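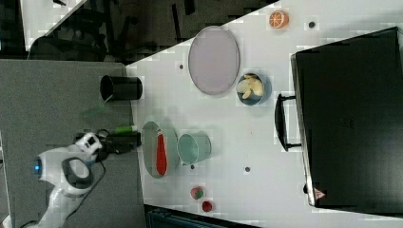 4. Preparación de la mesa y la vajilla

El juego de cocina Flillent (ref. 346) se coloca sobre una mesa de superficie blanca, lisa y nivelada.

4.1 Pase un paño seco por la superficie. No utilice productos abrasivos.
4.2 Coloque primero la fuente grande de color lavanda. Sirve de referencia para las demás piezas.
4.3 Sitúe junto a ella el cuenco con las piezas amarillo pálido.
4.4 Disponga el plato pequeño, la taza y las frutas en la zona libre.

NOTA: los puntos oscuros de la mesa deben quedar accesibles. No los cubra con adhesivo.

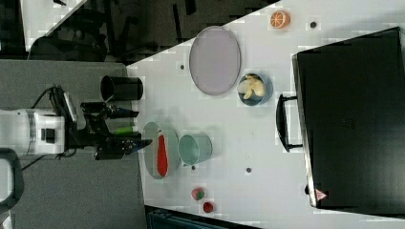
Fig. 2. Vajilla y alimentos sobre la mesa. La taza y el vaso negro están tumbados.

4.5 Si el ejercicio requiere recipientes tumbados, compruebe que no ruedan antes de soltarlos.
4.6 Mantenga 300 mm libres entre la vajilla y cualquier aparato voluminoso.

PRECAUCIÓN: no apoye piezas sobre el horno de sobremesa ni delante de su puerta. El horno se utiliza siempre desenchufado.

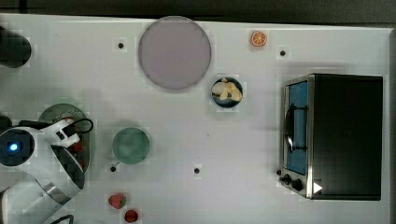 4.7 Verifique que los mandos del horno se alcanzan sin desplazar ningún plato.
4.8 Anote la disposición en la hoja Adholm 323 antes de pasar al apartado 5.

Revisión: 31/12/2021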